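Updated Apr 12, 2022, after the replacement filter arrived. The remarks on suction and noise are unchanged.

# Vivow Tina cordless stick vacuum

The Tina is the smaller of the Vivow sticks. It has a motor unit with the grip and bin attached, an aluminum tube, a powered floor head, a crevice tool and a short brush. The battery slides out of the grip and is rated at 2,000 mAh. The bin holds 500 ml to the fill line. There are two power settings and no display, just a single light that is green, then amber, then off.

I bought it for low-pile carpet in a hallway and one adjoining room. It replaced a Husa canister that still works but takes longer to pull out than the hallway takes to clean. I had no interest in mattresses, car seats or curtains, and I haven't tested it on them.

## Runtime

On the high setting with the powered head running on carpet, a full charge lasted 11 minutes. I repeated the run after the battery had been through a few weeks of normal use and got the same result. The low setting lasts a good deal longer, but on carpet it's only useful for surface dust. With the powered head off and the crevice tool on, low is the right choice.

Power doesn't taper toward the end of a charge. The motor holds its speed and then stops. I prefer this to a slow fade, although the amber light comes on late and gives little warning.
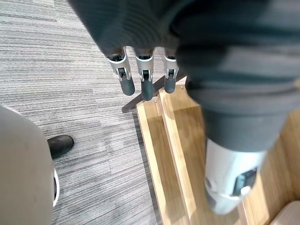 Agnese Pētersons wrote in to disagree on this point: her Tina drops audibly in pitch before it cuts out, and she gets a noticeably shorter run than mine on the same setting. She bought hers last May, had already changed the filter, and wanted to know whether the brush roll could account for it.

It could. The roll and the suction motor draw from the same pack, and a roll with hair wound around the end caps takes more current. Pull the roll, cut the hair out at both ends, and check that it spins freely by hand. If the pitch still drops, I would suspect the pack. Mine has no such behavior, so I can't reproduce it.

## Pickup on carpet

The floor head has one roll with alternating strips of stiff bristle and soft nylon. On grit it does well. Dry soil tracked in from outside comes up in one forward and one return stroke. Sand takes a second pass, and a little always stays at the base of the pile, as it did with the Husa.

Pile direction matters more than I expected. Pushed against the lay, the head digs in and the tube flexes slightly at the joint. Pushed with the lay, it glides and leaves fiber behind. The manual recommends slow strokes, and in this case the manual is right.

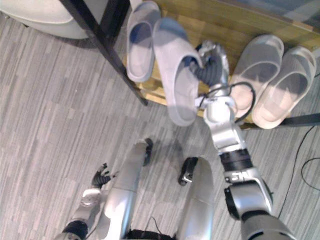

Lint is the weaker result. Short synthetic fibers cling to the bristle strips, ride around with the roll, and get dropped again a foot farther on. Footwear is a steady source of them in any entryway, and a soft, fuzzy-looking slide in light gray, like the one here, is a fair stand-in for the kind I mean. Loose fuzz of that color is also hard to spot on gray carpet, so it's easy to believe the floor is done when it isn't. Turn the light off in the hall, set a flashlight on the floor and look along the pile. After one pass on high I could still find fiber. After a second pass at a right angle to the first, most of it was gone.

The roll should be cleaned more often than the booklet says. I do it every time I empty the bin.

## Edges and low furniture

The head has a blank strip on each side where the roll doesn't reach. Along a baseboard this leaves a visible line of dust, narrower on the left because the drive belt housing is on the right. Run the left side against the wall and plan the direction of travel around it. The crevice tool handles what is left, at the cost of a trip back to the wall bracket, as there is nowhere on the tube to clip it.

Getting under furniture is a question of two dimensions: the height of the head and the angle at which the tube can lie. The head itself is slim enough. The limit is the swivel, which locks before the tube is fully flat. Under a deep bench you will hit the front rail with the tube while the head is still short of the wall. For a rack with legs I go in from the end, with the tube parallel to the long side, and that reaches everything.

The front bumper is soft plastic. It has marked nothing so far, painted metal included.
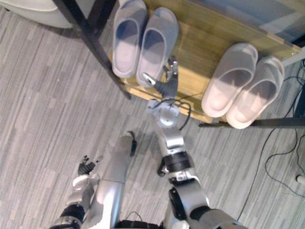
## Bin and filter

The bin opens at the bottom with a slide catch. Grit falls out. Lint doesn't: it packs around the mesh cone and has to be pulled off by hand or with the short brush. The catch is stiff, and the lid swings down hard enough to throw dust back up if the bin is held too high. Lower it well inside the trash bag first.

The filter is a pleated cartridge behind a foam ring. Both can be rinsed. Both need to be completely dry before they go back, and that takes most of a day indoors, so a second set is worth having. I bought the Segura replacement in place of the Vivow part. It fits, but the gasket is a little thicker and the cover needs a firm push before it clicks. I have measured no loss of runtime with it.

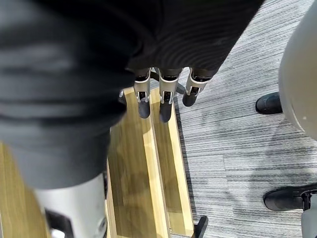
The foam ring from Segura is denser than the original and sheds a few crumbs when it's first squeezed out. Rinse it twice before fitting.

## Noise

On low the sound is mostly air. On high there is a whine from the motor on top of the brush noise, and it carries through a closed door. On carpet the roll masks some of it. On hard floor nothing does, and I switch to low.

## Verdict

Good on grit, fair on lint, poor along the right-hand edge. The runtime covers a hallway and one room with the high setting on throughout, and not much beyond that. For a larger carpeted area, buy the second battery with the machine or keep the canister. I kept the canister.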